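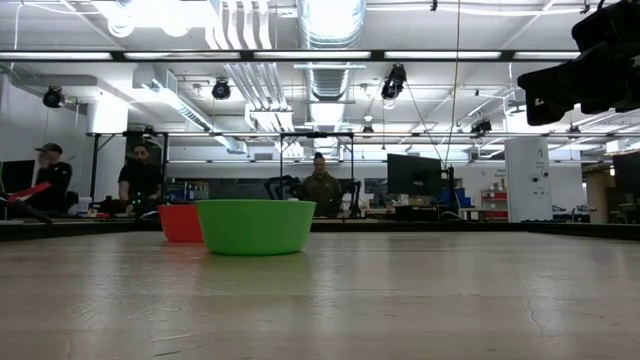 4. Caring for your Stornstead tabletop

The Stornstead top ships with a gloss finish, and the gloss will be the first thing everyone admires and the first thing to go. A light wood tone is forgiving about crumbs and merciless about scratches. A working table collects them in clusters, like the pale ones toward the front left of this one, and now and then a longer jagged one that looks like a crack. Shiny finishes also throw back every ceiling light in the room, so inspect yours from two sides before you panic.

4.1 Weekly cleaning

1. Clear the table. Bowls too. Wiping neatly around a bowl has been tried, and we know what it leaves.
2. Brush grit toward you with a soft, dry cloth. Grit under a wet cloth is sandpaper with good manners.
3. Mix 5 ml of Plulow soap into 500 ml of lukewarm water.
4. Wring the cloth until it stops dripping, then wring it again.
5. Wipe in the direction of the seams. Do not scrub across them.
6. Run a dry corner of the cloth along the inside of the raised border, where everything you brushed away in step 2 is now waiting.
7. Dry the top and leave it alone for 90 minutes.

CAUTION: Do not use the green side of a kitchen sponge. The sponge maker calls it gentle. The sponge maker does not sell tables.

Note: Bright bowls tint a glossy top with their reflection. Lift the bowl before you reach for the stain remover. If the color leaves with it, you are done.

4.2 Marks that stay

Short dark marks often come up with a pencil eraser - a white one, used slowly. For scratches you can catch with a fingernail, order the Radonjić filler stick, part 858, and try it first on the underside. Deeper than that, call the service desk and ask for Mateja Shehu. Have the table's serial number ready. It is under the top, on the side you pushed against the wall.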